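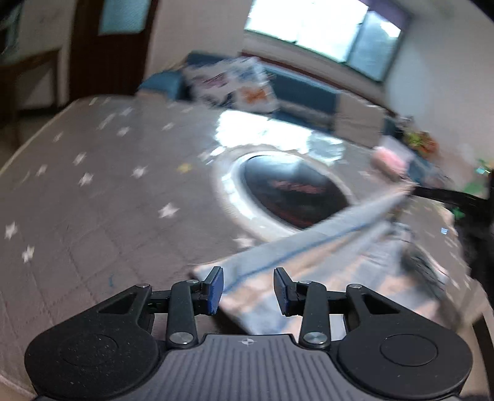

Brurnambridge Roads & Transport

They've approved the Mill Lane crossing!! 6 votes to 2, and I was in the public seats grinning like a fool. Proper raised crossing, proper lights, right where the kids come off the river path.

Huge credit to Lejla Trajkovski, who got 997 signatures on the petition – going door to door, in December, in that sleet. I signed on page one and I'm still proud of it.

The bit I'm most excited about is the 20 mph stretch. It now runs all the way from the library to the Zerouali bakery, so the blind bend is covered too. The first draft stopped short of it!

For anyone on the 21 bus: the stop outside the bakery moves up the hill a little while they dig. The temporary one will have a shelter (I asked).

Still to be settled is the parking on the school side. Two councilors want to keep it, I'd love to see it gone, and there's another meeting on that. Come along and speak, you get three minutes and they do listen.

Plans are up in the library foyer from 7/11/23. Go and look at the drainage page too – they're fixing the big puddle!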